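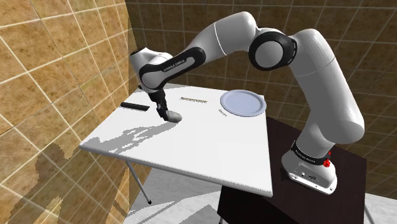

Plenley Opens Lumer, a Simulated Test Bench for Comparing Robot Grippers

Release 2 puts two-finger grippers and multi-fingered hands through the same tabletop tasks

NARARI, Jun 12, 2024 – Plenley today released Lumer 2, a simulation package for comparing robot grippers, hands, cameras and arm controllers before any hardware is bought or mounted. The package is available for download from the Plenley website and is free for teaching and academic research. Commercial users can license it by the year.

Lumer gives each gripper or hand the same objects, the same table and the same starting positions, and records what happens on every attempt. Users can then look at the attempts one by one or export the results as a table. The new release comes with 377 object models, most of them scanned from real items, and the full records of 1758 grasp attempts made by Plenley staff while the package was being tested.

The first release, which went to a small group of partner labs in January, supported parallel grippers only. Release 2 adds multi-fingered hands, a choice of camera positions and an interface for outside controllers.

"Our customers kept asking the same thing," said Larasati Tambunan, product lead for Lumer at Plenley. "They have an arm, they have a budget for one end effector, and they have two or three data sheets on the desk. A data sheet tells you stroke and payload. It doesn't tell you how the thing behaves when the part is lumpy and sitting a little crooked."

How the comparison works

A user chooses an arm, an end effector, a camera layout and a controller. Lumer places the objects on a simulated tabletop in a tiled room and runs the same list of tasks for each combination. The basic list covers picking an object up, holding it while the wrist turns, setting it down at a marked spot and handing it over to a second position. Users can write their own tasks in a plain text file.

For each attempt the software stores joint positions, contact points, contact forces, the time taken and the rendered camera views. An attempt is counted as a completed grasp only if the object stays off the table for the full hold period. Objects that slip out, tip over or get pushed away are logged under separate headings, so that a gripper that drops things can be told apart from one that never closes on them.

Settings that affect the result, such as friction, closing speed and grip force, are written to the same file as the outcome. Earlier in-house tests at Plenley did not do this consistently, and a number of them had to be repeated.

"We lost a good part of the winter to that," said Ilham Leiw's colleague on the simulation team, Kenneth Magbanua. "Somebody changes the friction on the fingertips on a Monday build and forgets it. Now the run won't start without a settings file attached."

Two-finger grippers and hands

Lumer 2 treats a two-finger gripper and a multi-fingered hand as interchangeable parts on the same bench. Their controls are different, and the software makes no attempt to hide this. A parallel gripper is given a position, an angle and an opening width. A hand is given a target for every joint, either from a stored set of hand shapes or from a controller supplied by the user.

In Plenley's own runs, the two-finger grippers were faster on small objects and needed much less tuning. The hands did better with large, uneven shapes that can be supported from underneath, and worse with thin objects lying flat, including chopsticks, pens and cutlery. Plenley is publishing these results along with the settings used to get them and advises readers to treat them as results for those settings.

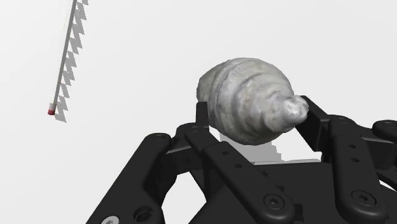 A multi-fingered hand holds a shell-shaped object in a Lumer rendering.

Ridged and spiral objects were among the hardest to score. A hand can settle under such an object in several different ways, and some of those positions are stable only until the wrist turns. The hold-and-turn task was lengthened for this reason after the first round of tests.

"A shape that tapers is awkward for everybody," said Aiman Menon, who ran the hand trials. "If the fingers close at the narrow end first, the object walks toward the wide end. You have to set the order in which the fingers close, and the order that suits one object is wrong for the next one. We've left those runs in the records, including the bad ones."

Cameras

The package includes 16 preset camera positions. Some look across the whole table, others are placed close to the fingers, and a further group is attached to the wrist. Any number of them can be switched on during a run, although each one adds to the rendering time.

Close views are mainly useful for checking contact between the fingers and the object. Wide views are better for seeing whether the arm is going to run out of reach or strike the table edge. Users who plan to train a vision model can render the same attempt again from a different position without running the physics a second time.

Shadows are rendered at reduced detail by default to save time, and their edges may look blocky in close views. A higher shadow setting can be turned on in the display options. It has no effect on the physics or on the recorded contact data.

Controllers

Outside controllers connect through a new interface developed with Shemweta, a motion control company that has worked with Plenley on earlier projects. The interface passes joint states and camera images out of the simulation and takes joint commands back in. Shemweta used it to compare a position controller with a force-limited one on the same arm and the same set of objects, and has contributed both setups to the package as starting points.

"The useful part for us was being able to hold everything else still," said Marlina Sitompul, controls engineer at Shemweta. "On a real bench you change the controller and then someone bumps the table, or the fingertip pads are more worn than they were in the morning. In simulation the only difference between two runs is the one you made. Then you still have to go and try it on the real bench, and we do."

Known limits

Lumer models rigid objects only. Cloth, cable, food and soft packaging are not supported in this release. Scanned objects keep the surface marks and small bumps that come from scanning, and these can affect contact on very light grasps. Simplified versions of the models are included for users who want smoother surfaces.

Fingertip wear is not modeled. Sensor noise can be added to joint readings but not yet to force readings. Plenley recommends that any result used in a buying decision be checked with a physical trial on a smaller set of objects, and the package contains a printable checklist for doing so.

Users of the first release can open their old task files in Lumer 2 without changes. Old result files need to be converted with the tool in the utilities folder.

Availability and training

Lumer 2 runs on Linux and on Windows. A graphics card is required for the camera views; runs without cameras will work on an ordinary office computer. Installation notes, the object list and the full attempt records are on the downloads page.

Ilham Liew, who heads user support at Plenley, will lead an online introduction for new users. The session covers adding a gripper model, writing a task file and reading the results table. A recording will be posted afterward on the support page, along with the sample files used.

Labs that want to contribute object scans or gripper models can send them through the form on the same page. Contributed models are checked for scale and weight before they are added, and contributors are named in the release notes.

About Plenley

Plenley develops simulation and testing software for robotics teams in industry and education. The company is based in Narari and also offers paid integration work for customers who need their own arms, hands or workcells added to Lumer.

Media contact
Larasati Tambunan
Plenley, Narari
Print-quality renderings and the Lumer 2 release notes are available on request.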